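Skip to content
Search this site
Enter keywords
Search
Print this page | E-mail this page

MEDIA RELEASE
Dec 13, 2020

Pullwood opens its bedroom to visitors for a day of household robotics

Landstead has wrapped up its first open day at the Pullwood home robotics lab, and what a day it was! Over 160 people came through in small groups to watch a humanoid robot work at everyday jobs in a furnished bedroom, with clothes as the main order of business.

The open day was put together by Landstead with its software partner Nastico and the joinery and fit-out firm Pasichnyk. Planning began in October, when the partners agreed that neighbours, students and people in the care sector should get a proper look at what goes on behind the door. Visitors were booked in for 30 minutes at a time, with a short talk first and plenty of time for questions afterwards.
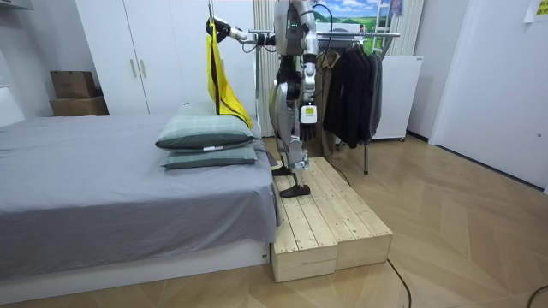
Getting dressed and putting things away are jobs most of us do half asleep, and they ask a great deal of a machine. Fabric folds, slips and changes shape every time it is touched. A sleeve that was on the left a moment ago may be underneath everything else the next time the robot reaches for it. Nastico's team talked visitors through how the robot's arms and hands are guided during a session, and how each attempt is reviewed before the next one is set up.

The groups were curious and quick with their questions. Several people wanted to know how the robot would cope with buttons (a work in progress), and one school group spent most of its session debating whether socks would be harder than shirts. The Nastico team has promised to look into it.

A room that feels like home

Landstead chose to fit out the space as a bedroom, with a bed, pillows, a wardrobe and a rail of coats and jackets, so that the work happens among the things people live with. The robot stands on a low platform of unfinished pine boards beside the bed. Visitors were pleasantly surprised by how ordinary the place felt - more than one said it could have been their own spare room.

The lab covers 957 square feet in all, including the talk area and a small workshop, and the bedroom takes up only a modest share of that. Groups were kept small so that everyone had a clear view.
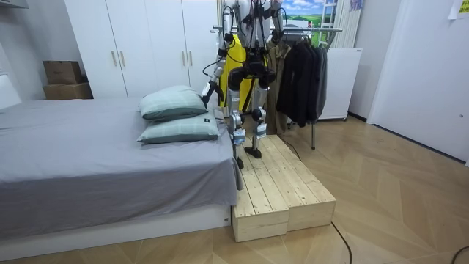
Hangers, collars and a bright yellow shirt

The favourite item of the day was a glossy yellow long-sleeved shirt with black panels, easy to follow from anywhere in the room. Handling a shirt on a hanger means dealing with something stiff and something soft at once. The gripper has to close on both near the collar, and the hook has its own ideas about which way to face. It was a treat to hear a whole group go quiet at that point and lean in for a better look.

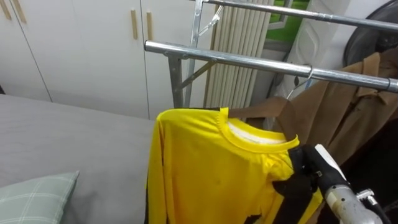 What comes next

The partners collected 19 pages of written comments and suggestions, and are working through them now. Requests for bedding, towels and children's clothes came up often, and Landstead hopes to add some of these to the program for the next open day. Details will be posted on the Pullwood events page once a date has been set.

Landstead, Nastico and Pasichnyk warmly thank everyone who came along, asked questions and stayed to chat. School and community groups who missed out can ask for a visit through the Pullwood front desk.

- Ends -

Print this page | E-mail this page

Sign up for our newsletter
Your e-mail address
Subscribe

This website uses cookies to improve your visit. By continuing to browse you agree to our use of cookies. Accept | Cookie settings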